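Visit to the Gundham Robotics Lab, Volville
Project report, Unit 3: Automation at Work 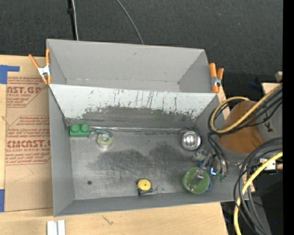 Our group went to the July open day to find out how sorting work is automated. The demonstration was bin picking - taking mixed objects out of one bin and putting them in another. The staff said the arm had done 871 picks that week, and 800 of them were good. Their target is 2000.

We asked which objects cause the most trouble. The answer was clear plastic and shiny metal, as the depth camera reads them badly. A toy block is easy by comparison.

For our own project we will build a small sorter from the Dabbas kit. The Vunditz gripper we wanted costs 539 dollars, so we will use the one in the kit. Testing starts on Tuesday.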